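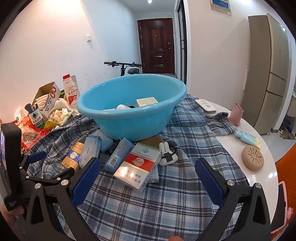

A plaid shirt spread on a round table, with a light-blue basin.

News > Clothing and Textiles > Repair and Reuse > Interviews

Extending the Life of Everyday Shirts: An Interview With the Head of Repairs at Stellis

2020-07-16

The Stellis repair service accepts shirts, blouses and light jackets from any manufacturer. In June it completed its first full year of operation, during which it received 2,604 garments. The head of repairs spoke with us about the work of the service, the limits of what can be mended and the changes planned for the coming year.

The service began as a small counter for replacing buttons. According to the head of repairs, most customers at that stage brought in items they had already decided to keep. "We wanted to reach the shirt that was on its way to the trash," she said. "Those garments are usually sound everywhere except in one place. It is the collar fold, the cuff edge or the elbow."

Collars now account for the largest share of the work. The repair most often requested is the turned collar, in which the collar is unpicked from its stand, reversed and sewn back so that the worn side is hidden. An experienced member of staff needs about 50 minutes to complete one. Patterned cloth takes longer. "With a check, the customer will see at once if the points do not mirror each other," she explained. "A plain shirt forgives a great deal more."

Thread is supplied by Groltel, and replacement interlinings come from Stiralon. Both suppliers were selected after a period of wash testing at the Stellis workroom. The head of repairs described the first choice of interlining as a mistake. It shrank at a different rate from the cotton around it, and a number of collars had to be done over at the expense of the service. "We wrote to every customer concerned," she said. "Most of them returned the shirts and we replaced the material without charge."

Not every garment is accepted. Fabric that has thinned across the whole back panel will not hold a seam, and such items are returned with a written note. The service also declines shirts that have not been laundered. Customers are asked to empty the pockets, remove any pins and mark the damaged area with a strip of paper tape.

The question of price was raised several times during our conversation. A collar repair costs $15, and the head of repairs acknowledged that a new shirt can be bought for less. "We cannot compete with that figure and we do not try to," she said. "The people who come to us like the shirt they have. It fits, and they do not wish to look for another." She added that the fee covers wages and materials but makes only a small contribution to rent.

Training is the main concern for the year ahead. Stellis has entered into an agreement with the Fakhoury sewing school, under which students will complete 300 hours of supervised practice in the workroom before they handle customers' garments on their own. Instruction will cover hand darning, cuff replacement and the matching of checks and stripes.

A collection point on the east side of the city is also under review. "We have looked at two locations, and neither had a suitable place to hang finished work," the head of repairs said. "Until we find one, customers may continue to send their garments by mail."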